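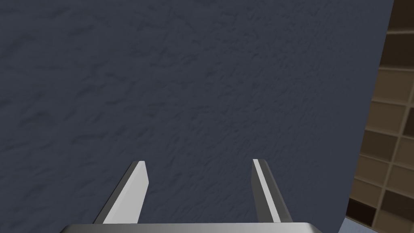 Nutetham team puts robot arms through a stockroom shift, on screen first

Can a robot do the boring half of a shop job yet? A small team in Nutetham has spent since September trying to find out, and the early answer is more fun than you might expect: sort of, on a good run, if the shelves behave.

The project is called Clurolum, and it belongs to Dikow, a software firm that builds virtual stockrooms where robots can practice before they go anywhere near a real one. The chores are the ones every store worker knows by heart. Pick up a box, find the right cubby, put the box in it, go back for the next. Then there is the household list, with toys to put away, towels to stack and shoes to pair up by the door.

None of it sounds hard, and that's what makes it such a good test. A person shelving stock looks past whatever is in the way, leans a little and reaches around. A robot has to work out where the shelf starts, how far its fingers are from the nearest surface and whether there is room to turn. Get any of that wrong by an inch and the arm is facing a wall with the shelving off to one side. 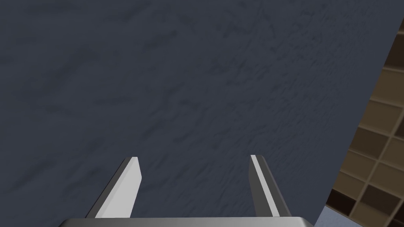
Getting out of a spot like that is half the job, the team says. In the latest round the simulated arm ran 2000 attempts at a single shelving task, and the people running it were just as keen to see how it backed up and tried again as they were to see it land a box. Practice on a computer is cheap, nothing gets dented, and a bad idea can be thrown out before lunch.

The numbers are still modest. From a set of 100 test runs picked for close review, 39 ended with the item in the right compartment and no help from a person. Last spring's version managed 2. That is a huge jump, and you could hear the excitement in the room when the figure went up at the team's open afternoon!

Amato, a housewares store on the same street, has offered a back room for the first trials with a real arm. Staff there have already put in their requests, with flattening cartons at the top and restocking the candle shelf close behind. Cartons will have to wait, as folding and crushing things is much tougher to simulate than setting them down.

A robot that tidies a whole house is still a long way off, and the team is happy to say so. Soft things remain a headache, and so does clutter. But single chores, done slowly in a place the machine knows well, are starting to look doable.

The next open afternoon starts at 3 p.m. at the Dikow office. Entry is free and children are welcome.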